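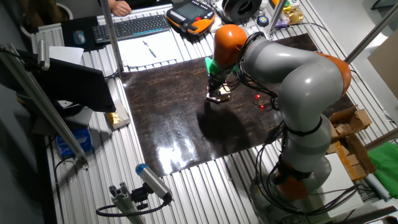

Sebastian Joinery Workshop
Machine Room and Bench Room: Safety Inspection Checklist
Inspection period: September 2026
Checklist revision: 6
Ratings: OK / Action / Not applicable

Section A. Table saw (Tovus, asset 154)

A1. Riving knife fitted, aligned with blade, correct thickness. OK
A2. Crown guard in place and adjusted to stock. Action
Comment: Guard adjusts but does not hold its height. Clamp screw thread is worn. Replace screw before the next ripping job. Saw may be used for crosscutting panels only if the guard is checked before each cut.
A3. Push sticks within reach of the operator. OK
Comment: Two at the saw. One has a chewed heel and should go in the scrap bin.
A4. Blade brake stops blade within the time stated in the manual. OK
A5. Fence locks parallel to blade, no movement at outfeed end. OK
A6. Floor around saw clear and not slippery. Action
Comment: Grip tape on the operator side has lifted at two corners. Strip and reapply the whole piece. Patching was tried at the last inspection and did not last.

Section B. Jointer and planer

B1. Bridge guard covers full width of cutterblock. OK
B2. Knives sharp, seated, and all wedge screws tight. OK
Comment: Knives changed before this inspection. Old set is wrapped and labeled for grinding.
B3. Anti-kickback fingers on planer move freely and drop back under their own weight. Action
Comment: Three fingers stick. Resin buildup. Clean with solvent, power isolated, and retest.
B4. Isolator can be locked off. OK
B5. Minimum stock length sign posted and readable. OK

Section C. Band saw

C1. Upper guides and guard set just above stock height. OK
C2. Blade tension released when machine is left overnight. Action
Comment: Found under full tension. Tag added to handwheel.
C3. Wheel doors interlocked. OK
C4. Tires free of cracks and packed dust. OK
Comment: Lower tire shows glazing along one edge. No action now. Look again in October.
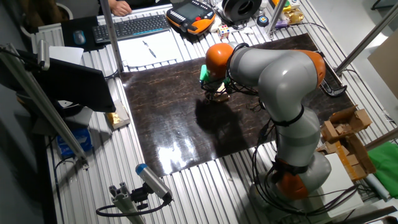
Arm over dark brown work mat, slotted aluminum table.

Section D. Dust extraction

D1. Airflow at each hood at or above the workshop minimum of 900 cubic feet per minute. Action
Comment: Table saw and planer pass. Band saw hood reads low with all gates open and passes with the planer gate closed. Label the gates accordingly until the branch duct is resized.
D2. Filter pressure gauge in normal range. OK
D3. Collection bags less than two-thirds full. OK
D4. Flexible hose free of splits, bonding wire continuous. OK
Comment: Hose behind the planer replaced under Foltance work order 1286. Paperwork filed.
D5. Sanding dust cleared by vacuum. No compressed air used. OK

Section E. Bench room

E1. Bench vises secure, jaws faced with wood. OK
E2. Chisels and plane irons stored with edges covered. Action
Comment: Paring chisels are in an open tray. Return to the rack or fit edge guards.
E3. Sharpening station lit, splash tray emptied. OK
E4. Glue, finish, and solvent containers labeled and closed. OK
Comment: Safety sheet for the Trinarix hardwax finish is an old issue. Print the current one.
E5. Oily rags in lidded metal can, emptied at end of day. OK

Section F. General

F1. Emergency stops tested at every fixed machine. OK
F2. First aid kit complete. Action
Comment: Eye wash past its date. Large dressings low.
F3. Extinguishers in date and unobstructed. OK
F4. Spray booth. Not applicable

Follow-up
A2 and B3 are to be closed before either machine returns to general use. Remaining actions are to be closed by the October inspection. Enter the date and initials beside each item when the work is done, and keep the signed sheet in the machine room binder.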